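About Wurkden

Hello, and come in! I'm Nusrat Hettiarachchi and Wurkden is my toy library. We lend out play food and small household toys to families, childminders, nurseries and the odd grandparent with a rainy half-term to fill. You borrow a box, you keep it for a month, you bring it back and swap it for another one. That's the whole idea and it hasn't changed much from the first week.

We're in Kustport, upstairs at the Munasinghe building, which people round here still call the old chandler's. Go through the blue door, up the stairs (hold the rail, the fourth step is a bit shallow) and follow the corridor to the end. If you've got a buggy, ring from the bottom and one of us will come down.

How it started

I was a nursery worker for a long time before this, and the corner I always ended up in was the home corner. I loved it. Give a three-year-old a bowl and a few bits of pretend fruit and you've got a shop, a café, a birthday and a very stern conversation about sharing, all before snack time. What I didn't love was the state of the stuff. Every nursery I worked in had a crate of play food with half a pizza in it, a bald sweetcorn, somebody's glove and not one whole set of anything.

So I started taking ours home at the end of term to sort it out. Then a friend at another nursery asked if I'd do theirs. Then I bought a job lot from a playgroup that was closing down, and my sister very reasonably asked when she was going to get her dining table back. The first boxes went out one April, to people I already knew, with the contents written on the back of an envelope and taped inside the lid. I still have one of those envelopes. The handwriting is dreadful and I'd spelt aubergine wrong.

These days we've got 109 member families and more pieces of play food than I ever thought I'd own. The last big stock-take came to 2212, and I'd like it noted that the final two were both under the radiator.

What's in a box

Our standard box is called a Kavar. It was the name of the first shelf unit I bought, and "can you get me one off the Kavar" turned into "can you get me a Kavar", and there we are. A Kavar has a good handful of pretend fruit and veg in it, a container to put it in and a cloth. You can ask for add-ons like the tea things, the till or the little shopping baskets.

People are sometimes surprised by the container and the cloth, so I'll explain myself. The container is half the game! Small children want to put things in and take things out, again and again, long past the point where you or I would have wandered off. I like the see-through ones best. They can spot the orange from the other side of the room and go and fetch it, and they can tell when something's missing. The cloth is a picnic blanket, a tablecloth, a bed for a poorly strawberry, whatever's needed. It also comes in handy at the end when you're wiping everything down.

I try to mix up the shapes and sizes. Something round that rolls away, something small and fiddly for older fingers, something with an odd texture or outline to talk about. (The very small berries only go in boxes for over-threes, and if you've got a baby in the house tell us and we'll leave them out altogether.) A box of nothing but apples is easy to pack and really quite dull to play with.

The table

Most of our work happens on one table. It's a big light wooden one with a top made of strips, like a butcher's block, and I'm unreasonably fond of it. Everything that comes back gets tipped out there and spread about, so we can have a proper look at it before it goes anywhere near a shelf. I used to check things straight out of the box and I missed all sorts. Once it's spread out you see it — the chewed bit, the sticker, the piece that belongs to a different box entirely.
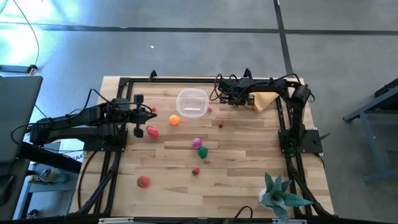
An orange, berries and friends out on the table, with a clear tub standing by.

The order we do it in is nothing clever. Out it all comes. We look each piece over, wipe what wants wiping, and put aside anything with a crack or a sharp edge. Then it gets matched with its card. Every box has a card with a drawing of each thing on it, and the drawings are mine, so please be kind about the peppers. Once the card's ticked off, the pieces go back in their container and the cloth gets folded.

I do have opinions about folding. In half, in half again, flat, done. Rolling takes up more room than you'd think, and a scrunched cloth makes the box look as if it's been packed in a hurry, even when it hasn't. Children notice that sort of thing. If a box looks cared for, it tends to come back cared for, or that's been my experience anyway.

The bit I like best is when it's all gathered up. A clear bowl with an orange at one side, a bit of green pepper, something red and tomatoey in the middle and that pinky-purple spiky one at the bottom that starts more arguments than anything else we lend. I've been told it's a dragon fruit, a sea urchin, a hedgehog and "a cross radish". We've had the argument in the office too. On the card it just says "spiky", and I'm leaving it there.

There's usually a plant about the place as well. I've tried ferns and I've tried herbs and I've been a disappointment to all of them, so now I stick to succulents, which forgive me. There's one in a white pot with pointy blue-green leaves that I'd call my favourite if the others weren't listening. It doesn't go in the boxes! A little boy did try to check it out once, very politely, with his mum's card.

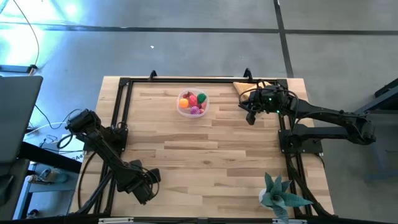 Joining and borrowing

You can join at any session, just bring something with your address on it. There's a small yearly fee for families and a slightly bigger one for nurseries and childminders, and if the fee's a problem, have a quiet word with me and we'll sort it out. I mean that, please don't stay away over it.

Families can have 2 boxes at a time. Nurseries can have more if you give us a bit of notice, especially in September when everybody wants to do harvest and every marrow in the building is spoken for. You can renew once by phone or by email, unless someone's waiting for it.

We lent out 1401 boxes last year and I'm very proud of that number. I wrote it on the whiteboard and I haven't let anyone rub it off.

If something goes missing

It happens. Things go down the back of sofas, into coat pockets, into the dog. We don't charge for the odd lost piece. Do tell us, though, and don't slip in a replacement from your own toy box without saying — I once spent most of a morning trying to work out where a hot dog had come from. If it turns up later, post it through the letterbox by the blue door. We've had a lemon come home after a year and a half, in an envelope, with a stamp on it and a note from its borrower to say it had enjoyed the seaside.

Please give things a wipe with a damp cloth before you bring them back. No dishwashers, no bleach, and no need to iron the cloth (one lovely member does, and she makes the rest of us look bad). If someone in the house has been poorly, say so at the desk and we'll put the box to one side for a special clean.

Donations

Yes please to play fruit and veg in decent nick, clear tubs and bowls without splits, and plain cloths in any colour. We can't take anything with batteries, anything with bits coming off or soft toys, which I'm sad about but I've nowhere to wash them. If you're not sure, bring it up and we'll have a look at it together on the table.

I'm always on the hunt for green things. Red and orange we've got coming out of our ears, but people hang on to their peas and cucumbers for some reason. If you've got a spare cabbage, you'll make my week.

Getting in touch

The easiest thing is to pop in during a session; the times are on the door and on the sessions page. Otherwise use the form on the contact page, which comes straight to me. I'm a bit slow on email in the holidays and a lot slower during stock-take, so do nudge me if you haven't heard.

Page last updated by Nusrat, 2019-09-08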